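Das Haus am Kanal

Els Hoekstra kam an einem Freitag im Juli zurück nach Wustik. Der Bus hielt noch immer vor der Bäckerei Dierckx, nur war die Bäckerei jetzt ein Büro für Versicherungen. Sie ging die Straße hinunter bis zum Haus ihres Onkels, Nummer 32. Wouter Kuipers saß auf der Treppe und rauchte.

»Du bist spät«, sagte er.

»Der Anschluss in Tikard war weg.«

Er gab ihr den Schlüssel. Der Notar wollte bis Montag eine Liste von allem, was im Haus war. Wouter hatte mit dem Keller angefangen und war dort nicht weit gekommen. Els nahm die Küche. Sie schrieb in ein Schulheft: Teller, Besteck, ein Sieb, der große Topf.
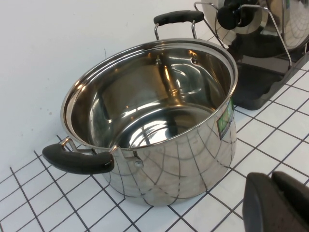 Der große Topf auf den weißen Fliesen, ohne Deckel.

In dem Topf hatte der Onkel jeden Winter Suppe gekocht, für die Leute von der Schleuse. Manchmal waren sie zu fünft gekommen, manchmal war es nur Cor Verbeke, der seine Mütze aufbehielt und nach dem Essen die Zeitung vorlas. Els hatte als Kind unter dem Tisch gesessen und zugehört. Von der Politik verstand sie nichts, aber sie kannte die Wasserstände.

»Cor lebt noch«, rief Wouter aus dem Flur. »Er will das Boot.«

»Welches Boot?«

»Das ist ja die Frage.«

Im Jahr 2000 hatte der Onkel ein Boot gekauft, die Cesum, und es nie jemandem gezeigt. Es gab eine Quittung, unterschrieben von Roel Van Loon, und einen Liegeplatz mit der Nummer 24, für den noch immer bezahlt wurde.
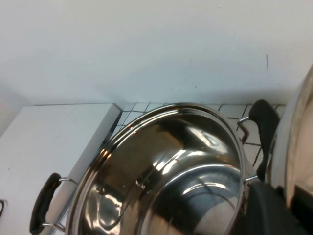
Gegen sechs gingen sie zum Hafen. Der Liegeplatz war leer. Eine Frau strich zwei Stege weiter ein Geländer und sah ihnen zu. Sie hieß Rhea Lumbao und kannte den Onkel.

»Er kam immer sonntags«, sagte sie. »Er setzte sich da auf den Poller und aß ein Brot.«

»Und das Boot?«

»Hier lag nie eins.«

Wouter zog die Quittung aus der Jacke, las sie noch einmal und steckte sie wieder ein. Els setzte sich auf den Poller – er war warm von der Sonne. Auf dem Kanal fuhr ein Kahn mit Sand vorbei.

»Was schreiben wir auf die Liste?«, fragte Wouter.

Sie schlug das Heft auf und schrieb unter den Topf: ein Liegeplatz, bezahlt bis Dezember.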